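别再只看拦截率了

每到续约季，安全部门就要往采购那边交一份理由书。我写过不少，里面最显眼的数字总是“本季度拦截攻击多少次”。写得越多，我越觉得这个数字没什么用处，有时还会害人。

我在一家做零售系统的公司管应用安全，团队不大，对外的接口有900个。去年九月，我们的Web应用防火墙从老设备迁到了云上的Huvarska。选型时比过Mamel和Sani，三家的演示都差不多：一张世界地图，红线从各处飞过来，旁边一个计数器不停地涨。领导看了很满意，我当时也没多说什么。

上线头几周，计数器确实涨得很快。后来我们抽样翻日志，发现绝大部分是同一批扫描器在试早就不存在的路径，有些还是针对我们从来没用过的建站程序。这些请求放进来也只会得到一个404。把它们算作“拦截成果”，等于保安把每个路过大门的人都记成一次抓贼。

真正让我们吃亏的是另一头的事。十一月促销前，订单查询接口被人用正常账号一页一页地翻，参数合法，频率不高，头部信息齐全，没有一条规则会命中。防火墙的面板一片绿色。问题是客服先发现的，有顾客来问，为什么陌生人知道他买过什么。我们查下来，接口没有校验订单归属，这是自己代码的毛病，写规则补不了，只能改程序。从报上来到修完，用了2天。

我不是说防火墙该扔掉。它挡掉的那些噪音如果全部压到后端，日志和带宽都受不了；新漏洞公开以后、补丁打上之前，靠它临时顶一阵，也很值。我的意见是，考核它的办法错了，预算跟着考核走，也就跟着错。

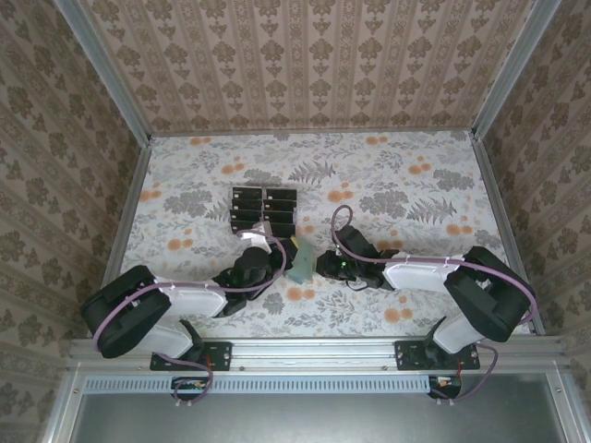 台面两侧各装一只机械臂，三面围板贴着花纹墙纸。

那么应该看什么？我认为首先是误拦。误拦在报表上几乎看不见，因为被拦的正常用户多半不会来投诉，他刷新两次，走了。我们迁移后的第一个月，有一条检查特殊字符的规则把带撇号的外文姓名统统挡在注册页外面。供应商的报告把这些也写进了“注入攻击”。后来我要求每条处于阻断模式的规则都写明负责人，每个月抽查一次命中记录，抽查出来没有人能说清用途的，退回观察模式。第一轮就退回了63条，退回之后没有出过事。

其次是覆盖。多少接口在防火墙后面，多少绕过去了，很多公司答不上来。开发为了调试方便，临时开一个直连源站的域名，用完忘了关，这种情况我见得太多。源站不限制来源地址，前面摆多贵的产品都一样。查这件事不需要买新工具，拿域名解析记录和网关配置对一遍就行，枯燥一点而已。

再有是响应时间。高危漏洞公开之后，从看到消息到规则在生产环境生效，中间隔了多久，谁批准的，回滚怎么做。我们以前要走三级审批，后来改成值班人可以先上观察模式，再由一个人批准转阻断。这一条改动没有花钱，比当年升级高级版套餐管用得多。

有同行不同意我。Ebuka Usman在一次线上讨论里讲，拦截数虽然粗糙，好歹能让管理层明白外面有人在敲门，没有这个数字，预算第一个被砍。他说的是实情，我自己也靠那张地图要过钱。可是用这个办法要来的钱，下一年还得用更大的数字去续，数字不够大了，就有人问是不是可以不买了。攻击变少和看不见攻击，在那张图上长得一样。

还有人把希望放在自动学习上。Filora今年推的套餐就主打这个，说是不用人写规则。我们试用过，对流量稳定的接口效果还可以，一碰到促销、改版、换支付渠道，学出来的基线就不认得自己家的业务了，还是要人坐在那里点“这是正常的”。点的人如果不懂业务，点了也白点。所以我宁可把这部分钱拿去让一个懂业务的开发每周抽半天，坐到安全组来看日志。

今年的续约报告，我把拦截总数挪到了附录，正文放误拦、覆盖和响应时间。采购那边问了几个问题，最后批了，金额比去年少一点，少的部分转给了代码审计。

2026年5月3日

读者评论

半山听雨：源站直连这条太真实了，我们上个月刚查出来一个，开了几年。

kk_ops：退回观察模式之后谁看？我们这边观察模式就等于没人管。

老陈修网：接口越权本来就不归WAF管，拿这个说事有点不公平。不过领导确实以为归它管。

青石板：求误拦抽查的表格模板，简单的就行。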